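Einen runden Tisch für den Empfang herrichten: Blumen, Vase und Geflecht

Von Ngân Chu, Juli
Kategorie: Ratgeber › Raumpflege & Tischdekoration
14-mal geteilt | 3 Kommentare

Die folgende Anleitung richtet sich an Mitarbeiterinnen und Mitarbeiter, die in den Häusern der Wunuswood für Empfangs- und Besprechungsräume zuständig sind. Sie beschreibt die Herrichtung eines runden Tisches mit glatter Oberfläche, der nahe an einer Wand steht und mit einem Blumenstrauß sowie einem geflochtenen Dekorationsstück ausgestattet wird.

1. Tischfläche vorbereiten

Die Platte wird vollständig abgeräumt und mit einem leicht angefeuchteten Mikrofasertuch gereinigt. Bei glänzenden Oberflächen ist in einem zweiten Durchgang trocken nachzuwischen. Scheuernde Mittel sind nicht zugelassen. Die Tischkante ist in die Reinigung einzubeziehen; Fingerabdrücke fallen dort bei seitlichem Licht besonders auf.

2. Vase befüllen

Für kleinere Sträuße genügt eine schlanke Glasvase. Sie wird innen mit einer Flaschenbürste gereinigt, ausgespült und zu zwei Dritteln mit handwarmem Wasser gefüllt. Leicht getöntes Glas darf verwendet werden, sofern der Farbton zu den Blüten passt. Die Außenseite ist vor dem Aufstellen abzutrocknen.

3. Blumen anschneiden und einstellen

Die Stiele werden mit einem sauberen Messer schräg angeschnitten. Blätter, die unterhalb der Wasserlinie liegen würden, sind zu entfernen. Der Strauß soll die Vase deutlich überragen, ohne sie zum Kippen zu bringen. Bewährt haben sich Blüten in zwei verwandten Tönen mit ausreichend Grün.

4. Standort der Vase festlegen

An einem Tisch, der nur von einer Seite genutzt wird, gehört die Vase an den hinteren Rand zur Wand hin. Die vordere Fläche bleibt für Unterlagen und Geschirr verfügbar. Eine schlichte weiße Wand eignet sich als Hintergrund, da zarte Farben vor ihr gut zur Geltung kommen.

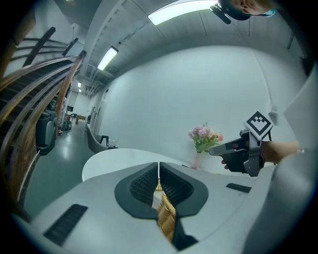
Strauß in Rosa und blassem Mauve am wandseitigen Tischrand, vorn ein Geflecht in goldenem Hellbraun.

5. Geflochtenes Dekorationsstück auflegen

Geflecht ist vor der Verwendung mit einem weichen Pinsel in Richtung der Stränge zu entstauben. Es wird stets an einer festen, dicht geflochtenen Stelle gefasst, niemals an abstehenden Enden. Der Abstand zur Vase soll so bemessen sein, dass beim Nachfüllen kein Wasser auf das Material gelangt. Helle Naturtöne lassen sich gut mit weißen Tischen verbinden.

6. Abschließende Kontrolle

Die Wirkung ist von der Tür aus und im Sitzen zu prüfen. Dabei ist die Deckenbeleuchtung einzuschalten, damit Spiegelungen auf der Platte erkannt werden. Das Wasser wird alle zwei Tage gewechselt; verblühte Stiele sind einzeln zu entnehmen.

Hinweise zur Beschaffung

Vasen und Geflecht werden über Nghĩa Cao angefordert. Für die Erstausstattung eines Raumes sind höchstens 10 Einzelteile vorgesehen. Beschädigte Stücke sind mit Angabe der Raumnummer an Nhi Quách zu melden und bis zum Ersatz aus dem Raum zu nehmen.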